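栏目：短篇小说 > 原创首发

裂缝监测员

Hultstead 坝全长814米，坝顶设测缝计200支，编号自左岸向右岸递增。我到任时，前任留下一只铁皮柜、一本值班簿和一张手绘的廊道图。值班簿的首页写着：读数先于吃饭，读数先于睡觉，读数有疑问时重读，仍有疑问时照实记。

观测站设在右岸，海拔761米。从站房到廊道入口需下行两段钢梯，冬季梯面结霜，须侧身。

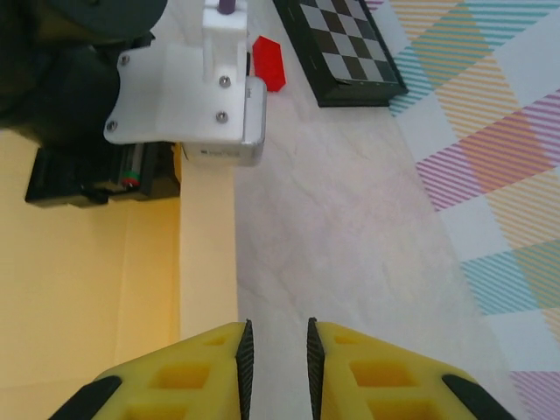
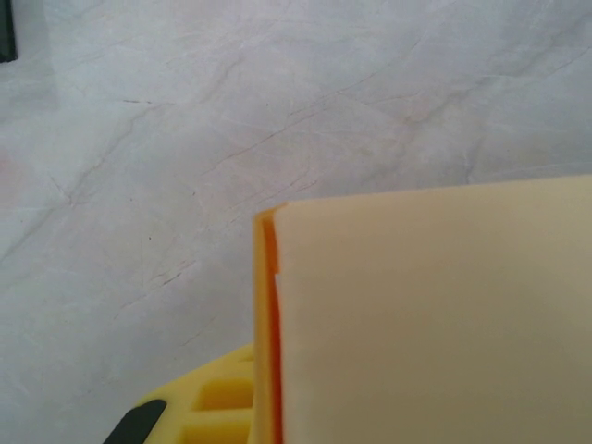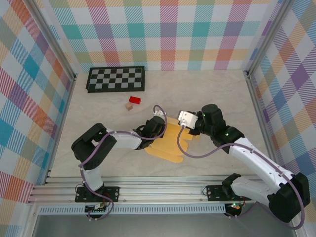
廊道内常年温度8度，湿度接近饱和，字迹须用铅笔。圆珠笔在第三个测点之后便不出墨。我把铅笔削成两头尖，用绳系在腕上。

坝体所用水泥为 Zement 厂供货，灌浆料为 Metunard 厂供货。两家的热膨胀系数略有差别，设计书里有一页专门计算这种差别，结论是可以忽略。前任在那一页的边上画了一道竖线，没有写字。

竖线的含义，我到任后第一个冬天才开始考虑。

第114号测缝计位于廊道中段，横跨一条施工缝。它的读数在夏季闭合，冬季张开，年变幅稳定，曲线接近正弦。入冬以后，曲线继续张开，到了应当回落的日期没有回落。超出量很小，在仪器误差以内。按规程，误差以内的偏差不上报，只在备注栏注明。我在备注栏注明了。

次日重读，同值。第三日重读，同值加一个最小分度。

我检查了仪器。拆下传感器，置于标准块上标定，合格。检查电缆绝缘电阻，合格。检查安装座，螺栓无松动，座下砂浆有一圈白色析出物，刮下后封入样品袋，写明日期和位置。重新安装，读数与拆卸前一致。仪器没有问题。

相邻的113号和115号也没有问题。两条曲线按时回落，如教科书所印。

我翻阅了前任的全部值班簿。他在站上的时间很长，字迹从工整逐渐变得潦草，又变得工整。关于114号，他每年冬天都有一条备注，措辞相同：偏大，在误差内。相同的一句话抄了很多年。我把每年的数值摘出来，描在同一张坐标纸上。单看任何一年都合格。连起来看，是一条缓慢上升的直线，斜率几乎不变。

他不可能没有画过这张图。铁皮柜底层有一卷坐标纸，用去了一半，用去的那一半不在柜里。

2021年1月1日，我写了一份报告，正文一页，附图一张。报告未作判断，只列数值、标定记录和斜率，建议在114号两侧各加装一支测缝计，并取芯一孔。收件单位的回执隔了很久才到，内容为：已阅，在误差内，继续观测。

我继续观测。

四月，库水位开始上升，缝面应当受压闭合。114号闭合了，幅度比往年小。我在缝面两侧各粘了一片玻璃，用刻刀在玻璃上划十字线，每天用读数显微镜测一次两条线的间距。玻璃不用电，也不会漂移。两周后，玻璃与仪器的结果相符到最小分度。

也是在这段时间，我注意到廊道里的滴水声。排水孔的滴水原本有固定的间隔，各孔不同，走过去时能凭声音判断位置。114号旁边那个孔变慢了。我用量杯接水，测了流量，又与旧记录对照，流量减少。水没有从这里出来，就要从别处出来。我沿廊道逐孔测量，到右岸尽头也没有找到多出来的那部分。

下游河谷里有一个镇子，叫 Trevor。夜间从站房的窗口可以看到镇上的灯。我从未去过，补给车从上游的公路来。值班簿里前任提到过它一次，写在某年冬天的备注之后，另起一行：今夜 Trevor 停电，以为它不在了，半小时后复明。这是全部簿子里唯一与读数无关的记录。

我把第二份报告写好，附图增为三张：斜率、玻璃标点、排水孔流量。装袋，封口，交补给车。司机在签收单上签了字，问里面是什么。我说是数据。他说上一位也常托他带数据。

当天的读数照常进行。下到廊道，从左岸起，逐支读取。读到114号时，仪器显示值比昨日增加一个最小分度。我重读一次，同值。我把它写进表格，在备注栏写下“偏大”，停了一会儿，没有写后面那三个字，接着去读115号。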